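Nalel Opens Its Doors to Two-Part Sorting Bins for Small Shops and Stockrooms

For immediate release, April

I'm Annunziata D'Amico, and I've spent most of my working life putting things into bins and taking them out again. First it was my aunt's hardware shop, then a returns counter, and now Nalel, the little storage company I started with two friends and a borrowed van. So please forgive me if I get excited about a big gray bin with a wall in it. I really do get excited about them!

This month we're launching Trullik, our service for shops and small stockrooms that are drowning in odds and ends. We bring the bins, we help you decide what goes where, and we come back after four weeks to see how it's going (and to move things around again, which we nearly always do). The first 100 places are open now, and we'll add another 200 over the summer if people like it.

The idea is simple. Most places I visit have one giant container where everything lands. Bottles, boxes, a returned item with no receipt, somebody's lunch. By the end of the week you're up to your elbow looking for one small thing. A bin with two sections gives you a place for what has just come in and a place for what has been checked. You can see at a glance which side is filling up, and you can stop before it gets silly.

I like one section to be bigger than the other. I know that sounds fussy, but incoming stuff is messy and takes up room, and checked stuff usually goes back on the shelf pretty fast. We tried equal halves in our own stockroom on Costa Street and people kept spilling over the wall into the wrong side. With a larger front compartment they mostly stopped. Mostly.

The other thing I've learned is to leave space. A few items gathered at one side of a compartment are easy to find and easy to pick up, and a clear bottle can disappear completely under a pile of boxes. When we set up a new customer we ask them to empty the bin at the end of every shift, even if there are only a handful of things left in it. It takes a couple of minutes, and the morning crew will love you for it.

And yes, bins get scraped! Divider walls take the worst of it, as anything heavy going in or out tends to catch them on the way. I don't mind a few scratches and a patch of missing paint. I'd take a bin that's been used hard over a shiny one that everyone walks past. 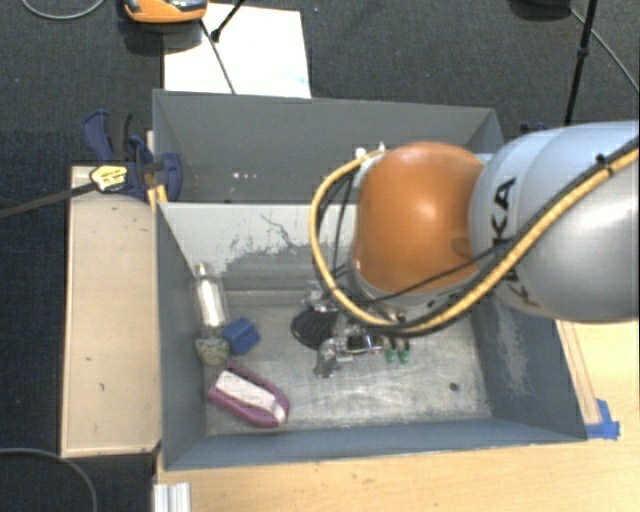
What's Included in Trullik

Every Trullik customer gets a visit, a set of divided bins in whatever size suits the floor, and a sheet of labels you can write on with an ordinary marker. You also get me or one of my partners on the phone, and we do pick up. If you already own bins you're fond of, keep them. We can usually fit a divider, and our friends at Drotix, who cut our panels, will make an odd size if you send them the inside measurements.

Before this launch we ran a long trial in our own stockroom and sorted 1383 returned items through two-section bins, with a notebook on a string for complaints. The best complaint was that the labels were too small to read from the other side of the room. We've made them bigger.

Our goal is to have 2000 bins out in working stockrooms by this time next year, and I'd love for yours to be among them.

How to Get in Touch

Call or stop by the Nalel office on Costa Street any morning before noon and ask for Annunziata. Reporters are welcome too, and there's usually coffee. If you want to see the bins in use, wear shoes you don't mind getting dusty.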